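The Arm in the Back Room

Friday, 17 July 2020

Bernice Mahama didn't set out to build a robot. She wanted a shelf. But the shared workshop on Bidar Street had a box of servo motors going spare, and the shelf is still not up.

What she has now is Kondero, a desk arm with a two-finger gripper and a small camera riding at the wrist. Budget so far: 400 dollars, most of it motors. The rest is printed parts, scrap, and a controller board she pulled from a dead Prekico plotter. Wiring took a weekend. The code is taking longer.

The job she picked is household stuff. Cups on a stand, small things on a table, pick up, put down. Simple for a kid. Not for Kondero.

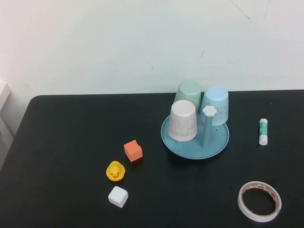
The practice table, with the cup stand, a rubber duck and foam cubes.

"Cups are mean," she says. "They're smooth, they're tapered, and the arm thinks it has one when it dosen't." Her first fingers were hard plastic and they slid. The second set has a softer tip, and it's better - not great. Foam is the easy one, you can squeeze it badly and get away with it.

Then there's the camera. Mounted at the wrist it tips when the wrist tips, so a level table turns into a steep slope and the software has to work out which way is up.

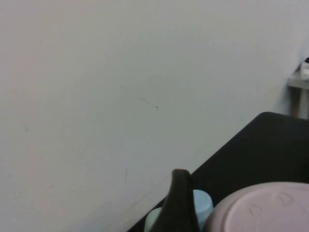 Mahama spent 2 weeks on that problem alone. Her fix is a few lines that read the joint angles and turn the picture back before anything else gets to look at it. Crude, she says. Runs fine on an old laptop.

The building dates from 1887 and the floor shakes when a truck goes by, so calibration happens at night. Amissah, the print shop downstairs, shuts at six and that helps to.

She wants Kondero clearing a whole stand by November. Next up is a stiffer base, then new cable ties, then maybe the shelf.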